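Speaker notes: Language Access in Local Elections
Sellton Civic Forum, February 12, 2022

Opening. Thank the Forum and the Jarman County elections office for the invitation. State the purpose plainly: to report on how voters who use a language besides English were served in the October municipal election, and to present the recommendations of the Skisia Institute.

Background. The county had 40 polling places open in October. Our observers visited 20 of them. Translated sample ballots were posted at the entrance in most of these, but the instructions on provisional voting were often in English only. Pause here and refer the audience to the handout. 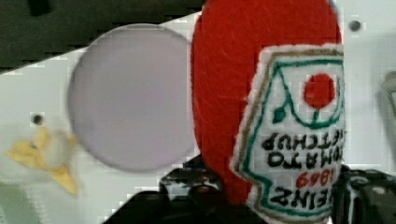 The survey. We received 292 completed forms, of which 200 came from voters who speak Spanish at home. The most common request was for candidate statements in Spanish, mailed at the same time as the English version. Respondents also asked that campaigns answer questions in the language in which they were put. Note that the survey was voluntary and should not be read as a measure of the whole county.

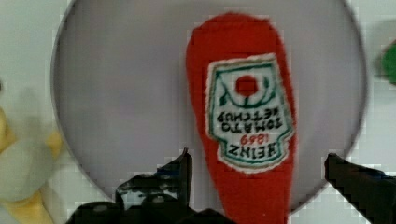
Red plush bottle on a gray plate.

Candidate forums. Prerkwood held its forum with live interpretation, and the other towns did not. Attendance figures are not comparable, so avoid drawing a contrast. Do mention that written questions were accepted in both languages and read aloud by the moderator.
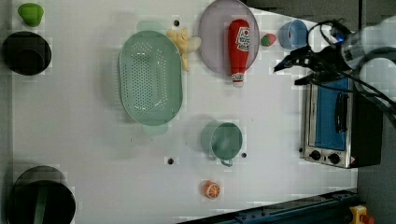
Recommendations. First, the county should set one deadline for all translated materials. Second, bilingual poll workers should be assigned by precinct need and their hours posted in advance. The cost estimate is on the last page of the handout; do not read it aloud unless asked.

Questions. Take no questions on individual candidates or parties. Requests for the full survey tables may be sent to the Institute's public affairs desk.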